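About the Tomard School of Home Economics

The Tomard School of Home Economics offers evening and weekend instruction in cooking, sewing, household budgeting and home care to adults of all ages. The school occupies two floors of the former Darwish Building on Allison Street and enrolls 400 students each year.

Our History

The school began as a single sewing class held above a fabric store. Cooking was added the following January, when the store's owners gave up their stockroom and the first stoves were put in. Budgeting courses came later, at the request of students who were setting up households for the first time. More than 2,000 people have completed a certificate with us.

Our Programs

Instruction is divided into 12 courses. Each course runs for one term and may be taken alone or toward the General Certificate in Home Management, which requires 84 hours of class time. Students may spread these hours over as many terms as they wish. No previous experience is expected in any first-level course.

The cooking courses cover meal planning, safe storage of food, baking and preserving. Sewing students begin with mending and alterations and move on to simple garments. The budgeting course deals with rent, utilities, groceries and the reading of contracts. Home care is taught in the Noda Room on the second floor and includes laundry, cleaning methods and small repairs.

Class Size and Teaching

Classes are kept small so that each student has a place to work and regular attention from the instructor. Written tests are given only in the budgeting course. In all other courses, students are assessed on work completed in class.

Admission and Fees

Applications are accepted throughout the year. Fees are set by the term and include all materials except fabric. Reduced fees are available to students who receive public assistance, and requests are handled in private by the school office.

Visiting the School

The next open house will be held on Saturday, November 23, 2024. Visitors may tour the kitchens and sewing rooms and speak with instructors. Please enter from Allison Street, as the rear door is kept locked on weekends.

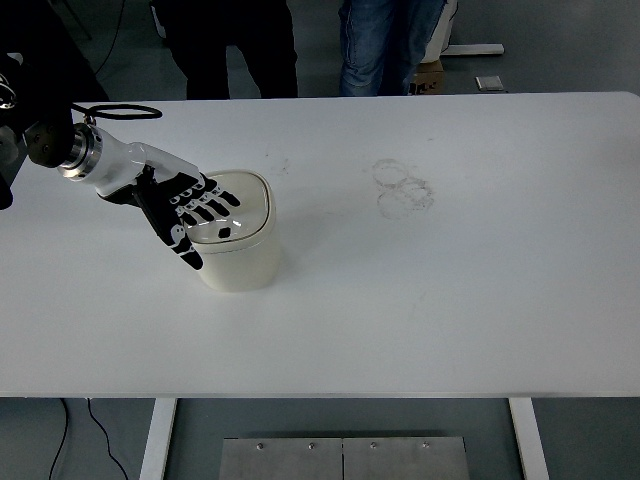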